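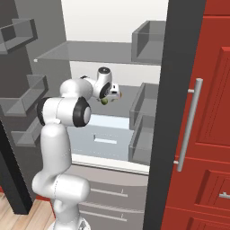 Fridge reach fault, Viltow sim – notes for 9 October 2023

Start with the log, then the plot. 989 episodes, 70 aborted. Most aborts trace to one cause, so spend the time there.

Fault: forearm contact with a shelf while the wrist was still turning. The planner used a collision mesh with the shelf front set back 18 mm from the rendered one. It reported clear. The physics engine did not.

Say slowly: the force limit tripped late. The stop signal was filtered twice, once in our wrapper and again in the controller. Iwona Pawłowska found the second filter.

Episode 905 – step through joint torques only. Skip the video if short on time.

Fix: one mesh for planner and physics, one filter removed. Door bins remeshed as well.

Open item: no hardware run until Konrad Czarnecka signs off the stop timing. Expect a question on drawer handles. Not tested yet.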